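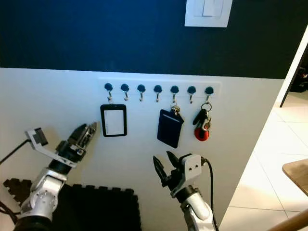

Two-tone walls stand or fall on the line between the colors. I repainted our hallway in May and kept notes, mostly for when I do the stairwell.

The wall was old eggshell over plaster. I washed it with sugar soap, rinsed it, and sanded with 120 grit until the sheen was gone. The light color went on first, two coats, carried 3 inches past where the line would be. I left it four days before putting tape on it. The can says one.

Marking out: the floor in this house is not level, so measuring up from the baseboard gives a sloped line. I used a laser level on a tripod and made a pencil tick every foot. Markos Christodoulou lent me the laser and recommended the Holub tape, the low-tack one. It held well on the flat parts and lifted slightly over a patch near the door.

The step that matters is sealing the tape. Brush a thin coat of the light color along the tape edge and let it dry. Any bleed is then the same color as what's under it. The dark coat goes over that. Pull the tape at a low angle while the last dark coat is still soft.

Dark paint needed three coats with a short-nap roller. The second looked fine at night and patchy in the morning. Deep colors also mark easily, and rubbing a scuff leaves a shiny spot, so I've kept a jar for touch-ups.

Bimla Chaturvedi asked whether a gray primer would save a coat. I think so, and will try it on the stairwell.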